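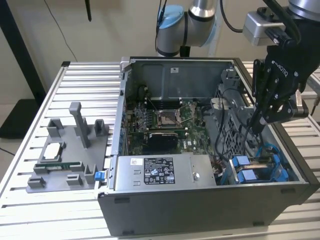
February
Posted by Femi Okoro

Print | E-mail

I finally opened up the old Dell tower this month. The side panel is off and the processor is out, so the socket bracket stays up until I decide what goes back in.

I like how these office machines are laid out. Anything you are meant to grab is blue - the slot latches, the two drive carriers, the tab on the power supply. The cabling is less tidy. I plan to pull both drives first and copy off the 1,444 photos Puspita has been asking for.

After that, new thermal paste and maybe more memory. The shop on Manurung wants 78 for a used kit, so I will look around first.

Search this blog Go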